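26/12/2021

Quiet day, so I went back to the equipment plan. The draft due to Stendodbridge still has two open lines: the arm and the compute. Everything else has a quote against it or has been struck.

The arm first. Kragh will hold their price until the end of the quarter but will not commit on lead time. Ramthorpe commits on lead time and charges for it. Both units have 6 joints and both take the same flange. The Kragh controller needs its own cabinet, and I had not budgeted for a cabinet. Added it. The gap between the two is now small enough that delivery decides it.

Reran the reach check this morning in the simulated kitchen. The task set is still the one from November: cup and saucer, coffee maker, faucet lever, the ball by the sink. With the base on a fixed pedestal the shorter arm gets the cup easily and runs out of useful wrist angles at the faucet. With the base on a linear rail it gets everything, but a rail costs nearly as much as the difference between the short arm and the long one, and it is another thing to calibrate. Long arm on a pedestal, then. I will write it up that way unless Kolbrún Hjaltested finds a hole in it. 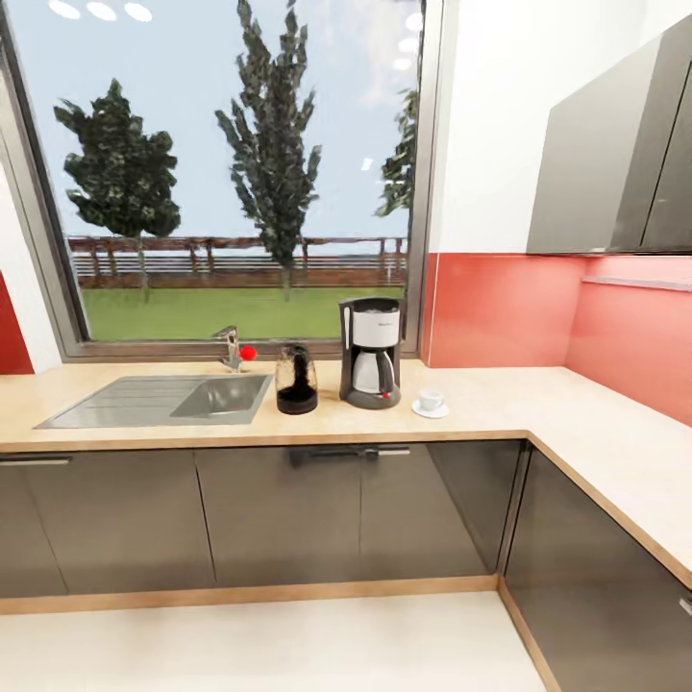
Compute is harder to argue. Rendering is the slow step. One workstation gets through 200 episodes overnight at the resolution we want, and the training plan asks for more than that per day once the randomized lighting goes in. Options are a second workstation or rented time at Prarnton. Rented time looks cheap until storage and transfer are added, and their transfer rate is billed per direction. Wrote both out for twelve months. The second workstation comes out ahead from month eight.

Glossy surfaces are a cost item too. Reflections off the cabinet doors and the backsplash take more samples per pixel to clean up. I could switch everything to matte and save a lot of render hours, but the real kitchen will have shiny doors and I would be paying for the shortcut later in depth camera errors. Left it glossy. Put the extra hours in as their own line so they can be questioned separately.

Spares: 2 sets of finger pads, one cable kit, one emergency stop. Removed the spare force sensor. It was 409 on its own, before tax, and the supplier keeps it in stock.

Still to do: power draw for the cabinet, floor anchor spec for the pedestal, and a revised total for Kolbrún. Insurance quote has not come back.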